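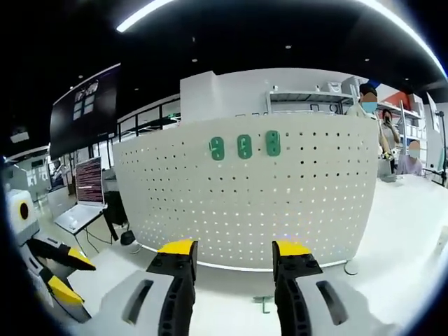

Haruna 2 on disk, finally finished
1/22/20

I finished the English patch of Haruna 2 last night, a little after midnight. I started it in November, expecting to poke at it for an evening or two, and it ended up eating most of my winter. I'm writing down what I remember before I forget which parts were hard.

Some background for people who don't follow small games for old 8-bit machines. Haruna 2 is a homebrew adventure that came out on two floppy disks from a tiny group called Troltau. The first Haruna was a tape game and pretty rough. It had four screens of mountain path that repeated until you found the one cave that was different. The sequel has a real map, with a harbor town called Murness where you start, a forest, a mine, and the castle where everybody assumes the game ends. It doesn't end there. There's another stretch after the castle that takes nearly as long as everything before it, and you have to swap disks to reach it.

The original text was all in German. The patch translates the dialogue, the item names and the sign posts, but not the title screen. I think that was the right choice. The title screen is a single picture with the letters drawn into it, and it looks good the way it is.

I played on real hardware for the first half and in an emulator for the second. I would have liked to stay on the real machine, but my disk drive began making a grinding sound in the mine section and I didn't want to push it. The belt is probably going. I've replaced it once before and it's not a hard job, just a fiddly one, with one screw that sits under the cable and wants to fall into the case. The save files copied over to the emulator without any trouble.

The mine is the weak part of the game. You carry a lamp that burns down with every step, and you get 600 steps of oil. The shortest way through is long enough that you can't afford many wrong turns. I drew a map on graph paper, and even then I ran out of oil twice with the exit one room away. You can buy a second can of oil in Murness before you go in, but the shop only stocks it if you've already talked to the ferryman, and there's no hint that the two are connected. If you're playing this yourself, talk to the ferryman first. Talk to him twice, because he says something different the second time.

Combat is simple. You have a number for strength and so does the other guy, and the game rolls against both. By the end I had 48 strength, which was plenty for everything except the last guardian. For him you need the silver horn, and the horn is in the forest, back near the beginning. I had walked past it. Going back meant two disk swaps and a long hike, but the random fights were trivial by then, so it went faster than I feared.

What I liked most was the music. There are only three channels to work with, and whoever wrote the harbor tune got a lot out of them. The bass line drops out every fourth bar and it sounds like a boat knocking against a dock. I left it running while I made dinner. The mine music is eight notes and I turned it off.

The translation reads well. A few lines run past the edge of the text box and wrap in odd places, mostly in the castle library, and one item is called "key" in the inventory and "latch" when you use it. I wrote to the patch group, Nutonport, with a list of 19 small things like that. They answered the next day and said a revised version is planned once they hear from a few more players. The current one is perfectly playable, so I wouldn't wait.

One technical note. The patch needs a clean copy of both disks. Mine had been saved to, and the patcher refused disk two with an error that only said "bad size." I made a new image from the original, write-protected it, and it went through on the first try. If your copy came from one of the big disk collections, check it before you start. The intro on at least one of those has been cut to make room for somebody's greeting screen.

My final score was 700. I have no idea if that's good. The manual lists ranks but leaves out the numbers, and the ending called me a Wanderer, third from the top on that list. There must be things I missed. I never did get into the locked house behind the church in Murness, and I still have a brass coin in my inventory that nobody would take.

I'm going to fix the drive next, then start on the first Haruna again with the tape version. If you know what the coin is for, the comments are open.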